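Looking After Cell 3: A Gallery

Posted Nov 7, 2023 · 40 shares · 3 comments

We use cookies to remember that you dislike cookies. Accept / Manage preferences

Kostine has one two-armed cell that people ask to see, and this is it. Visitors expect something stern and grey. They get a pink awning and a picket fence, and then they ask how often we have to tighten things, to which the reply is more often than we'd like.

I look after it. That means the mounts, the cables, the grippers, the floor and whatever has ended up on the floor. The arms came to us through Warneck with a manual of 475 pages, of which I have found 40 useful and 3 enjoyable. The chapter on cable strain is better than it has any right to be. The chapter on cleaning recommends a soft cloth and leaves you to your own thoughts.

The present job is the tool-sorting set-up, known in the office as Nomoletti after the spreadsheet it began life in. Small hand tools, one yellow tray, two arms that have to share it politely. Most of my time goes on the sharing. Each arm is perfectly well behaved alone, as is often the case with siblings. The tray sits where both can get at it, so both need telling where the other one's elbow is going to be.
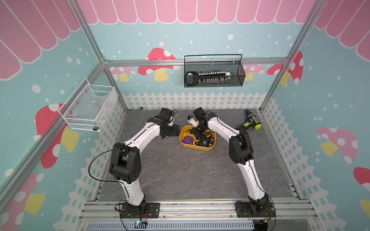 Right arm down in the yellow tray, left arm close by. The driver bits have the black basket to themselves.
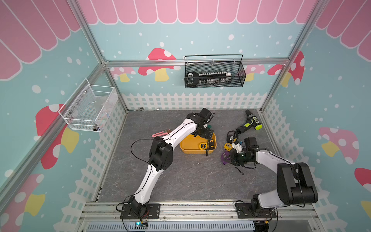
Left arm's turn at the yellow tray, with the right arm over the tools on the floor and a row of silver sockets in the basket.

The front rail is where I begin every check, because everything else stands on it. Both mounting plates get a spanner put to them before the morning run. If a plate has crept by the thickness of a fingernail, the gripper at the far end will have crept by rather more, and it will then miss a tape measure with total confidence. I mark the bolt heads with paint pen so I can see movement without touching anything. The paint pen goes missing more than any bolt has ever moved.

Cables come next. I run each arm slowly through its full reach with my hand near the stop button and watch the slack. Too little and it pulls at the elbow, too much and it goes looking for something to snag. There's a correct amount, and you find it by having been wrong in both directions. I reset the ties after every 80 hours of running and write the date on a strip of tape, in handwriting the next person will curse.

Then the grippers. Fingers off, wipe, look for nicks along the gripping faces, fingers back on. Utility knives are the worst for wear. Tape measures look harmless, but they are slippery little things and they show you straight away if one finger is sitting prouder than the other — which makes them a handy test, and I keep a couple about for that reason alone.

The floor panel has a marble pattern that somebody at Hakim chose from a brochure. It wipes down well. It also hides a dropped grub screw better than any surface I have worked on, so I go over it with a magnet on a stick before I power up, feeling like a man on a beach with a metal detector and finding about as much treasure.

Last of all I check the vents under the rail for fluff. There is always fluff. I have stopped asking where it comes from and simply keep a brush on a hook by the door.

If you have a cell of the same sort and a better way of tying the elbow cable, the comments are open. Please don't suggest gaffer tape. We have been through the gaffer tape period and I am still getting the glue off.

Enjoyed this? Get the Kostine workshop newsletter in your inbox. Unsubscribe whenever you like.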